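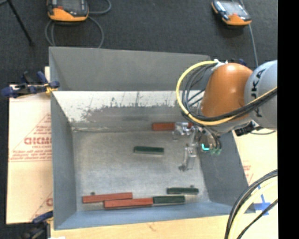
Figure 3. Red and green blocks in a grey metal bin, with a robot arm reaching in from the right.

4.2 What people told us about the Romaniuk tunnel

I should say up front that I grew up a short bike ride from the Romaniuk tunnel, so I came to these interviews with my own goosebumps already in place. Every kid in Dinen knew the rules. You don't go in after dark, you don't whistle, and if you hear a cart behind you, you keep walking and don't turn your head. My cousins swore by it. I still don't whistle in there, and I'm supposed to be the researcher!

Between us, Modupe Edet and I collected 121 tellings of the story. Most came from people who live in Dinen now, and 20 came from people who had moved away and were happy to talk over the phone (sometimes for a very long time). We asked everybody the same opening question, which was simply "What happens in the tunnel?", and then we let them run. I had a longer list of questions for the first few visits, but people kept drifting away from it and the drifting was the good part, so the list went in a drawer.

The cart shows up almost everywhere. What's pulling it is another matter. Older tellers usually gave it a horse, and a few of them were very particular about the horse being lame in one leg. Younger tellers often had no animal at all, only the wheels. One man told me it was a mail cart and got quite cross when I said I'd heard it was carrying coal. His sister, sitting right next to him, had always heard coal.

Then there's the lamp. Keyvan Amini, who wrote up the Bemura side of the valley before we started, found a version where a woman with a lamp waits at the far end and asks your name. We expected to hear that one a lot in Dinen as well, and we hardly did. People there knew about her, but they said she belonged to Bemura -- as if the two towns had sat down and divided up the ghosts between them. I love this detail and I don't have a good explanation for it. Osamu Sekiguchi suggested in October that it might follow the old school districts, and that fits some of the tellings, though the families who lived near the quarry don't line up with it at all.

We also walked the tunnel ourselves on 2019-03-03, in daylight, with a recorder running. It's shorter than I remembered. The floor slopes toward Bemura, water drips from a seam near the middle, and footsteps come back to you a beat late. Oksana Stelmakh, who was kind enough to come along, stopped at that point and said, "There's your cart." Maybe so. Her brother Demyd had walked ahead and wouldn't answer when we called, and I'll admit my pulse went up a little.

An echo like that could explain the sound, but it doesn't tell us why it has to be a cart, or why you mustn't look back. For that we need the tellings themselves, and the next section goes through them by decade, starting with the lame horse.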